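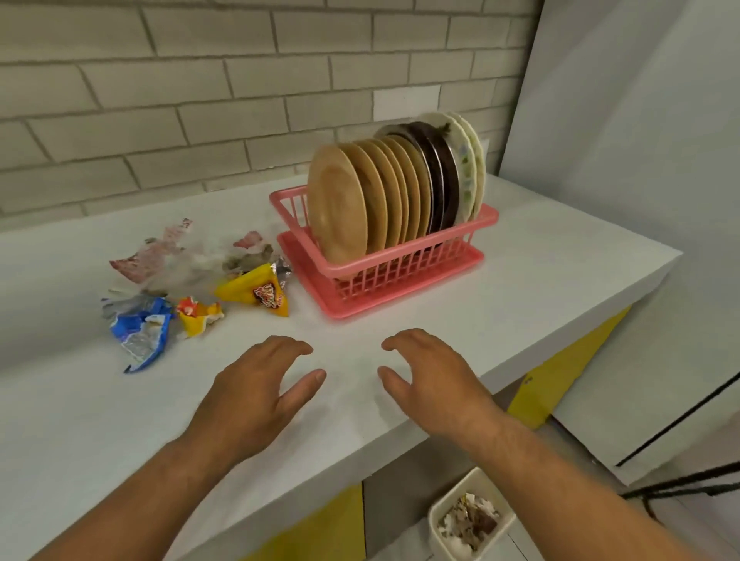 Both hands over the counter, with the wrappers and the pink rack still to do.

Filed under: Robots, Work Notes

I've been asked a few times what teaching a robot by hand is like, so I'm going to write down how a normal day goes.

The project is called Plovier. The task I'm on right now is kitchen cleanup. There's a counter with a dish rack and some trash on it, and I do the chore with my own hands while a camera at head height records it. Later the recordings get used to train the policy that runs the arms. Other people on the project work by remote control, and I do some of that too, but most of my time goes to plain hand demonstrations.

A demonstration starts with both hands over the counter, palms down. I hold that for a second and then go. The start pose matters more than I expected. When I began I would reach for the first wrapper right away, and those clips had to be trimmed by hand in Clerkix, the program we use for sorting and labeling. Fitzgerald Achterberg did the trimming and he was patient about it for a week. Then he sent me a list of clip numbers with no message attached. I hold the pose now.

Trash is harder than dishes. A plate on its edge in a rack stays where it is and has the same shape every time. A snack wrapper folds up differently whenever you touch it. Foil is worse. It catches the light, and it has a way of ending up against the base of the rack, so you have to pinch it without bumping the plates. I use the thumb and two fingers for everything now, even when grabbing a whole handful would be quicker. The arms can't grab a handful, and if I do it in the demos they'll try.

The other habit I had to break was using both hands for different things at once. At home I'd pick up a wrapper with the left while the right was already moving a plate. For the recordings it's one thing at a time, with the idle hand kept in view and still. It feels slow. My first full set took 70 minutes and I was sure I had done something wrong, but Fitzgerald said the speed was fine and to stop looking at the clock.

We change the layout between takes. The wrappers move, the plates get reordered, and sometimes the rack goes to the other side. The current plates are a mix – tan ones, dark brown ones with a silver rim, and a couple of white ones with a flower pattern. The white ones sit a bit higher in the rack than the rest, and I have to remember to lift them farther before I bring them across.

Remote control is a different kind of tired. You wear the gloves, you watch the screen, and there's a small delay between your hand and the arm. We use a rig called Grorby for that. I'm decent with plates on it and bad with anything crinkled. A scrap of paper that takes me two seconds by hand can take most of a minute on Grorby, and I drop it about half the time. The drops are kept, along with the second try, so the arm has something to learn from when it misses.

As of this week I have 869 clips accepted out of a goal of 1000 for this task. After that I move to drawers, which I'm told will start in September. I've asked for a taller stool before then.

06/10/2018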